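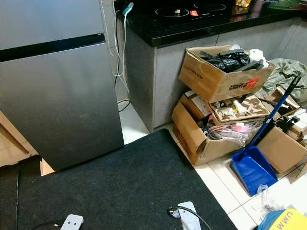
Unit 4: Setting Up and Looking After the Fridge Cell

Home | Course notes | Workshops | Timetable | Contact

Print this page | E-mail this page

Notes by Anum Lashari, Jelport Practical Robotics, evening group

Welcome back! This is the unit I look forward to all term, as it's the one where we leave the nice bolted-down arms behind and work in a kitchen. The cell is simple to write on a whiteboard: one Potar arm set with two grippers, one fridge, one stretch of floor. Getting it ready for a morning's work takes a good deal more care than people expect, and I think that's where the fun is.

Please read the whole sheet before Saturday and bring it with you. Last term's version had the homing step in the wrong place, so throw that one away.

4.1 Floor and power

Start at floor level, before anyone touches the controller. Walk the ground between the base and the fridge and feel the mat with your foot. It should lie flat, and the base should stand level on it. A base that rocks by the thickness of a coin will put the fingertips well off at full reach (try it with a broom handle on your own kitchen floor, it's quite startling).

Then the leads. Extension sockets on the mat are fine as long as you know where every cord goes. Trace each one from plug to socket with your hand, out loud if you're working in pairs. Anything that crosses the swing of the door gets moved. Anything that crosses the path of the base gets moved too, and if it can't be moved the session waits.

Keep 600 mm clear in front of the fridge door when it's fully open. Measure it with the door open! I've had whole groups measure with it shut and then wonder why the elbow joint complained.

Packing boxes can stay against the counter if they're outside the marked reach. Check the handles of anything leaning on them. A long pole standing at an angle takes up a lot more space than its foot suggests, and the planner only knows about what you've told it.

4.2 Powering up

Do these in order.

1. Emergency stop pressed in. Leave it in until step 5.
2. Mains on at the controller, wait for the steady light.
3. Start the Grusis panel and load the cell file. Read the file name aloud to your partner.
4. Look at both grippers with your own eyes. Fingers clean, screws flush, cable loop hanging free of the wrist.
5. Release the stop and home the arms, one after the other, at slow speed.
6. Run the finger check: open, close, open. Listen to it. A healthy gripper has a soft, even whirr and you'll soon know it anywhere.

Kausar Siddiqui wrote the slow homing routine for us and it's a lovely piece of work. The arm comes up in a shallow curve and gives you plenty of time to hit the stop if a cable catches on something. Watch the cable all the way up, please, and leave the screen alone for those few seconds.

4.3 Fingertips

I could talk about fingertips all evening. They are the cheapest parts in the cell and they decide nearly everything. On our grippers each tip is held on by small screws, and those screws work loose with door work, as every pull on a door edge tugs the tip sideways as well as forwards.

So before each block of runs, put a driver on every screw. Firm with two fingers on the handle, no more. Write the tip's letter in the log if you swapped it. If a tip has a shiny patch along one edge it has been rubbing on something, usually the door edge, and that tells you the approach angle wants looking at before you do anything else.

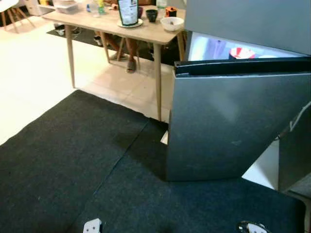

Fingertips held low over the carpet, lower door open.

Approach height matters a lot here. Come in too low and a tip can drag on the carpet, where it will pick up fluff and bring it back to the door seal. Look for seams in the carpet as well and mark them on your floor sketch. A seam is a perfectly good place to stand but a poor place to stop a wheel or rest a finger.

While you're at the fridge, run a cloth along the rubber gasket. A sticky gasket changes how hard the arm must pull, and you'll spend an hour tuning the force limit for a problem that a damp cloth would have sorted.

People near the cell: if somebody is sitting within sight of the arm, they should know that it's live. Say so, and wait for an answer. That goes for your tutors too.

4.4 Teaching the door positions

We teach the door in stages. Shut, a hand's width open, halfway, fully open. At each stage stop the arm, save the point, and go round to the other side to see what the camera can't. The door edge often hides the wrist from the operator's side, and the cable loop along the forearm can be tighter than it looks on screen.

Load the shelves the way they'd be loaded in use. A door with bottles in it swings differently from a bare one; it carries on after the arm has stopped, and it leans on the hinge. I like a mixture of tall and short things on the door shelves and a few bowls inside. 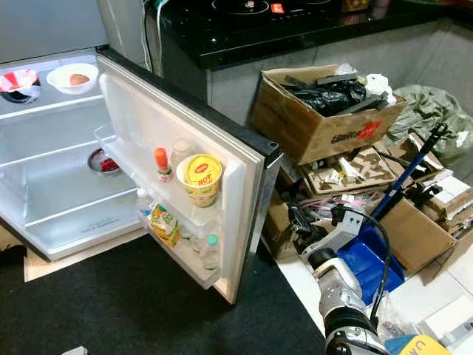 Once the points are saved, do 12 runs at slow speed with no changes in between. No changes! It's so tempting to nudge something after the third, and then your log means nothing. Note the pull force on each run and look for drift. If the figure climbs steadily, go back to the gasket and the fingertip screws, in that order.

The Tymoshchuk force gauge lives in the grey drawer. Zero it before use and put it back in its case.

4.5 Shutting down

Arms to the rest position, stop pressed in, Grusis closed, controller off at the mains. Fridge doors shut and pushed home by hand. Sweep up any bits of card before you wipe the fingertips, then fill in the log while you still remember what happened.

For next time: bring your floor sketch with the cords drawn in, and one log page you're proud of.

Print this page | E-mail this page

Comments

marek_t: Should the finger check be done again if we stop for lunch? Our pair didn't and the left one was slow all afternoon.

Anum Lashari: Yes please, every time the stop has been pressed. Good spot, I'll add it to step 6.

Josie W: The cloth on the gasket thing is magic. Our pull force dropped straight away and we'd been blaming the arm.

pdh: Which drawer is the grey drawer? They're all grey.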